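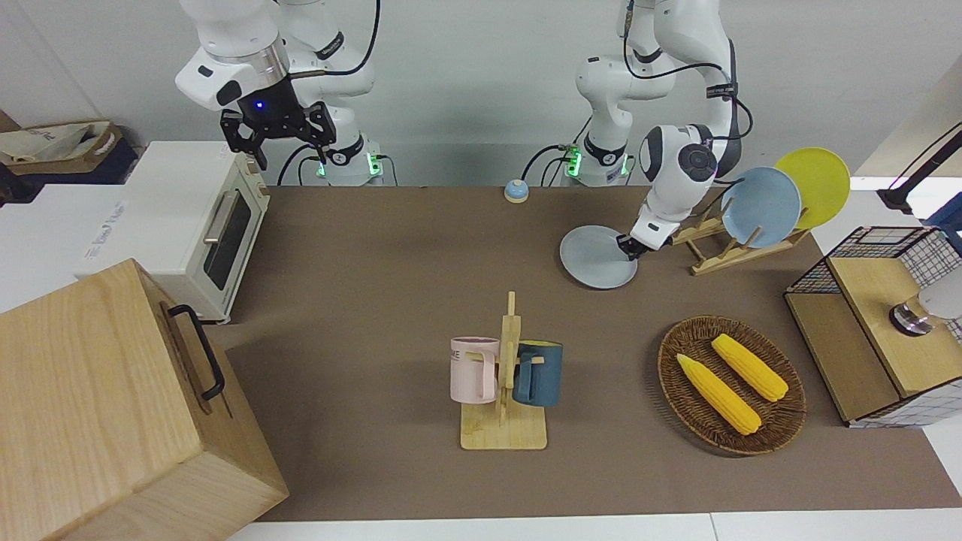

Zulema Jara had written the part of Flirkier that decided when to give up. It was 14 lines long and she had not looked at it since January.

The rest of the planner belonged to Yordanov, who had left Kosedik and moved to Stukthorpe without finishing his comments. One of them said "ask me about this". It sat above a constant set to 11, and no one had asked.

She ran the log back to attempt 381. The left arm had reached the plate, the grasp check had returned true, and then the planner had asked for a new pose anyway. It did this three times. On the fourth her own lines stepped in and stopped everything, as they were meant to.

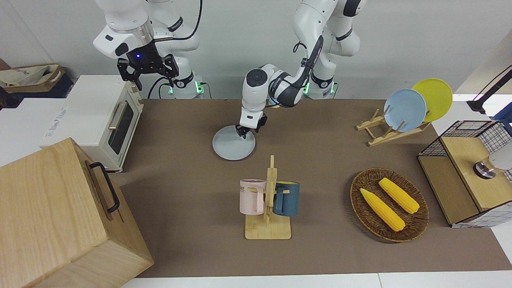

The left arm at the near rim of the grey plate.

She changed the 11 to a 12 and the planner got worse. She changed it to a 10 and it would not start. She put it back and rang him.

"Is that the plates?" Yordanov said. There was a kettle going behind him.

"It's your constant."

"It's the number of poses it keeps. If it keeps fewer it forgets the rack is there. If it keeps more it starts comparing the new ones with the old ones, and it always likes the old ones."

"Why would it like the old ones?"

"They've got no noise on them. I meant to fix that."

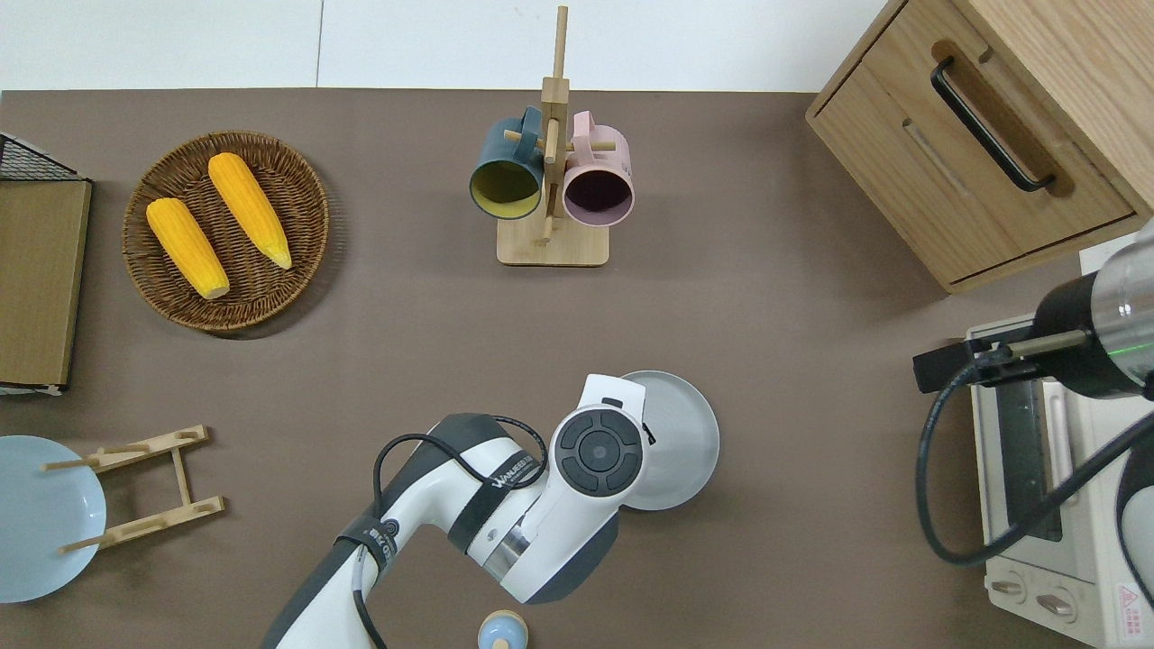

She wrote down what he said on the back of an envelope, then typed it in above the constant and deleted his comment. It took her until seven to add a term for the age of a pose. He stayed on the line for most of it, eating something.

"Does it go now?" he asked.

"It's planning."

The terminal printed one pose, and the cursor moved down a line and waited for her to press return.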